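首页 | 知识库 | 我的工单 | 下载 | 联系支持

工单主题:Stidura 打印客户端升级后,双面打印任务卡在队列中
产品:Stidura 客户端(Windows)
状态:已解决
提交人:Angeliki Liapis,Hirkby 办公室
提交时间:2024年8月

问题描述
客户端升级后,从文字处理软件发送的双面文档一直停在“正在后台处理”,打印机没有反应。单面文档正常。打印机是二楼的 Vrettos,走有线网络。重启电脑后,第一份能打出来,从第二份开始又卡住。没有弹出错误窗口,只在事件日志里看到代码 21。

支持回复
代码 21 表示后台处理目录写入超时。请先确认三件事:
系统盘剩余空间。
后台处理目录里有没有残留的 .SPL 和 .SHD 文件。
打印机端口的“双向支持”是否勾选。

Angeliki 回复
系统盘还剩 80 GB。目录里有一批旧文件,最早的是升级当天的。双向支持是勾选的。
试过从图片查看器单面打印,正常出纸。

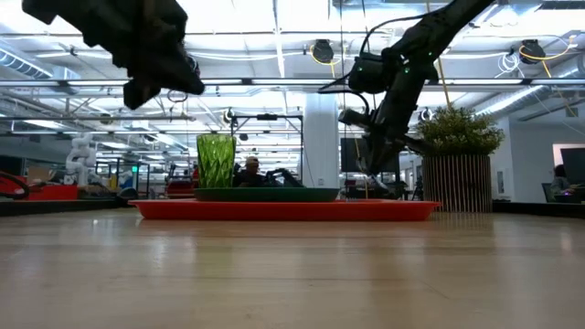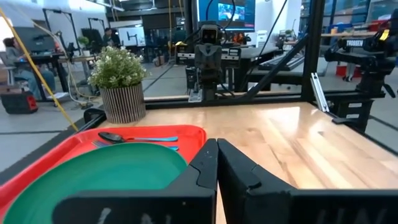 同样的文件改成双面,马上卡住。换了 Ustlow 办公室的一台电脑,客户端还是旧版,双面没有问题。

支持回复
请按下面的顺序操作:
1. 退出 Stidura 客户端,托盘图标也要退出。
2. 在“服务”里停止 Print Spooler。
3. 清空 C:\Windows\System32\spool\PRINTERS,只删文件,保留文件夹。
4. 启动 Print Spooler。
5. 打开客户端,进入“设置 - 高级”,把“写入超时(毫秒)”改为 4000。升级会把这个值重置为 0。
6. 先发一份 2 页的双面文档测试。

如果第三步提示文件被占用,多半是客户端没有完全退出,在任务管理器里结束进程后再删。

Angeliki 回复
第三步确实提示占用,结束进程后删掉了。超时值原来是 0,已改。双面测试通过,连续发了几份都没有卡。同事那台也照做了,正常。
另外问一下,下次升级会不会又被重置?

支持回复
目前的版本会。修正计划放在9月的更新里,在那之前每次升级后请检查一次这个数值。也可以在“设置 - 备份”里导出配置,升级后再导入。
工单关闭,如再出现请直接在本页回复,会自动重新打开。

评论(2) 分享(0)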